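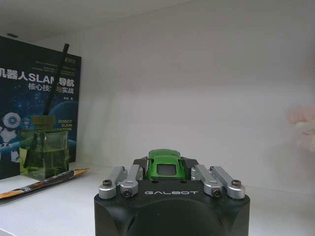
Does a low bookcase in a child's room need a wall strap?
Any bookcase a child can pull on or climb should be strapped, including low ones. Use one Kernstead strap set for each bookcase.

4. Fitting the wall strap (part 2312)

Caution: Check the wall for pipes and electrical wires before drilling. Keep screws and other small parts away from children.

1. Empty the top two shelves and move the bookcase to its final position.
2. Find a wall stud behind it with a stud finder. Mark the center of the stud in pencil, just below the height of the top panel.
3. Move the bookcase aside. Drill a pilot hole at the mark and fasten the wall bracket with the long screw.
4. Fasten the second bracket to the top panel with the short screws. Do not screw into the thin back panel.
5. Move the bookcase back. Thread the strap through both brackets and pull until there is no slack.
6. Close the buckle and trim the loose end, leaving roughly 13 mm.

Note: The strap is rated for 200 pounds when the wall bracket is in a solid wood stud. The rating does not apply to drywall anchors. For brick or concrete, order masonry kit 408.

This site uses cookies to remember your settings. Accept all | Manage cookies

4.1 Checking the strap

Pull the top of the bookcase gently toward you. If it tips before the strap stops it, open the buckle and tighten again. Repeat this check every June and each time the bookcase is moved.

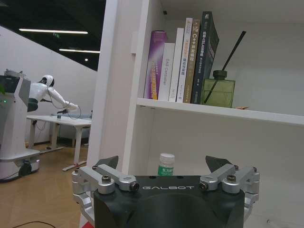 One owner wrote to ask that we mention baseboards, saying the strap had gone slack twice until the baseboard was notched and the bookcase sat flat to the wall. If you would prefer not to cut the baseboard, shorten the strap after the shelves are loaded and check it again the next day.

Caution: Replace the strap if the webbing is frayed or the buckle is cracked. Do not knot a damaged strap.

Section revised Aug 2, 2022.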